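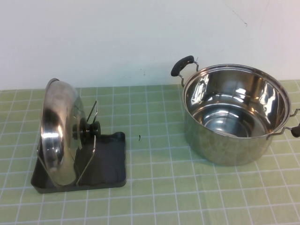

夫が船に乗っているあいだの夫婦関係を「見える化」してくれるというアプリを、試用期間いっぱい使ってみた。名前はDrekix、出しているのはZetexという会社である。出港前の説明会で配られた袋にチラシが入っていて、帰宅してすぐ捨てるつもりだったのに、食卓に置いたままにしていた。薄緑に白い格子のテーブルクロスをかけたあの食卓で、私はたいていのことを先延ばしにする。壁の右上のほうに斜めに走っている細い黒っぽい線も、こすれた跡なのかひびなのか、入居してからずっと確かめないままだ。そういう人間が夫婦の絆を数値で管理しようというのだから、始める前から向いていなかったのかもしれない。

最初に断っておくと、私は夫の仕事に不満があって書いているわけではない。海上勤務の人と結婚すると決めたときに、連絡がつかない期間があることは聞いていた。聞いていたのと暮らしてみるのとでは違ったけれど、それはどの結婚でもそうだろうと思う。引っかかっているのは、留守番をしている側に向かって次々と差し出される「支え」のほうである。

Drekixを入れると、まず質問が出てくる。全部で78問。「配偶者の不在中、自分の感情を言葉にできていますか」「再会を前向きにとらえていますか」といった調子で、五段階で答えていく。途中で保存ができない。洗濯機が鳴ったので立ち上がって、戻ってきたら最初の画面に戻っていた。二度目はかなり適当に答えたのに、出てきた点数は100点満点の48点だった。

この48点というのが何の点なのか、説明のページを読んでもよくわからない。「おふたりのつながりの強さを総合的に表した指標」とある。おふたりと言われても、答えたのは私ひとりだ。夫はそのとき電波の届かないところにいて、アプリの存在も知らない。片方だけに聞いて、ふたりの何が測れるのか。問い合わせ窓口に送ってみたら、翌朝に返事が来て、「まずはおひとりの気づきから始めていただくことを大切にしています」と書いてあった。丁寧な文章だったが、聞いたことの答えにはなっていない。

点数が出たあとは毎日通知が来る。朝は「今日の感謝をひとつ書きましょう」、夜は「離れていても心はそばに」。感謝の欄には文字数の下限があって、「給料が入っていた」と書いたら短すぎると言われた。仕方がないので「今月も給料が間違いなく振り込まれていて本当にありがたいと思いました」と書き直した。通った。点数が少し上がった。私が夫に対して前より温かい気持ちになったかというと、特に変わりはない。

感謝するのが嫌なのではない。夫は留守の前に必ず風呂場の排水口を掃除していく人で、それを見つけると毎回ちょっと笑ってしまう。けれど、その気持ちを夜九時の通知に合わせて欄に打ち込むと、急に提出物になる。提出物を出さない日が続くと、画面の植物の絵がしおれる。これが意外とこたえる。こちらは下の子の熱で夜中まで起きていたのに、翌朝、しおれた葉っぱを見せられる。つながりが弱っています、と言う。弱っていたのは私の足腰である。

試用期間は17日間だった。なぜ半端な日数なのかは知らない。その終わりが近づくと、有料プランの案内が増えてくる。有料にすると「帰宅準備プログラム」というのが開くらしく、見本だけ読めるようになっていた。帰ってくる日の服装、部屋の整え方、最初にかける言葉の例。最初にかける言葉の例が「おかえりなさい、あなたを誇りに思います」だったところで、私は画面を閉じた。うちの夫にこれを言ったら、まず体調を心配されると思う。前回の帰宅で私が最初に言ったのは「ゴミ、下に出してきて」で、夫は荷物を置いてそのまま出しに行った。あれで何の問題もなかった。

同じ宿舎の奥さんたちの中には、Drekixを気に入って続けている人もいる。書くことで落ち着くのだそうだ。それはわかる。点数も、上がれば励みになるという。そう感じる人にやめろと言うつもりはまったくない。ただ、「これを使えば離れていても夫婦円満」というチラシの書き方には、やはり首をかしげてしまう。チラシの隅に「利用者の満足度」の棒グラフがあったけれど、誰に聞いたのか、やめた人にも聞いたのか、どこにも書いていなかった。途中で嫌になった人を外して数えれば、残った人は満足しているに決まっている。

比べるために、もうひとつ別のものも使ってみた。Lauという紙の交換日記で、こちらは駅前のSendotmontの雑貨売り場で見つけた。罫線と日付の欄があるだけのノートに、しおりが二本ついている。一本は自分用、一本は相手用ということらしい。値段はノートとしては高い。中身はほとんどただのノートだ。帯に「距離を越えるふたりへ」と書いてあって、ここでもまた距離を越えさせられるのかと思ったが、帯は外せるので外した。

Lauのほうは続いた。続いたといっても、毎日ではない。思い出したときに書いて、書かない日はそのまま空いている。葉っぱはしおれない。内容は「給湯器の音が変」「上の子が逆上がりできたと言っているが、私は見ていない」「お義母さんから梨」など、本当に連絡事項ばかりである。これを夫が帰ってから読むのかどうか、正直あやしい。去年の11月に渡した手紙の束は、封も切らずに制服の箱の上にのっていた。本人いわく、楽しみにとってあるのだという。私は半分も信じていない。

だから、紙のほうが心がこもる、という話にするつもりもない。そういう記事はもう何本も読んだ。スマホを置いて手書きに戻ろう、丁寧に暮らそう、と書いてあって、最後にノートの販売ページへのリンクがついている。あれはあれでチラシの一種だと思っている。私がLauを続けられたのは、単に催促してこないからだ。百円のノートでも同じことだったはずで、そう考えるとしおり二本ぶんの代金が少し惜しい。

留守家族向けのものを見ていると、だいたい同じ人物像が出てくる。明るくて、強くて、夫を誇りに思い、寂しさをきちんと言葉にして、再会の日にはきれいな格好で岸壁に立っている奥さん。そういう人がいないとは言わない。私も岸壁に行けばそれなりに手を振る。けれど留守の日々の大半は、書類の世帯主欄に誰の判子がいるのかで役所に電話したり、車検の日を忘れていて慌てたりすることで過ぎていく。本当に助かるのは、夫の委任状をまとめて作っておくための一覧表のようなもので、これは先輩の奥さんから回ってきた手書きのコピーが一番よくできている。何度もコピーされて、端のほうは字がかすれている。Zetexがこれをアプリにしてくれるなら、お金を払うことを考えてもいい。

問い合わせ窓口にはそれも書いて送った。返事は「貴重なご意見として担当部署に共有いたします」だった。

試用が終わった日に、解約の手続きをした。画面をいくつもめくらされて、最後に「おふたりの記録はすべて消えますが、本当によろしいですか」と聞かれた。おふたりの記録というのは、給料と排水口と、文字数を足すために伸ばした私の作文のことである。消した。消したあとで排水口のことだけは夫に言っておこうと思い、Lauに一行書いた。

帰港の予定はまだ出ていない。出ても変わるので、子どもたちには前の日まで言わないことにしている。給湯器の音はまだ変で、管理のところに電話したら、来週見に来てくれるという。

2024年8月29日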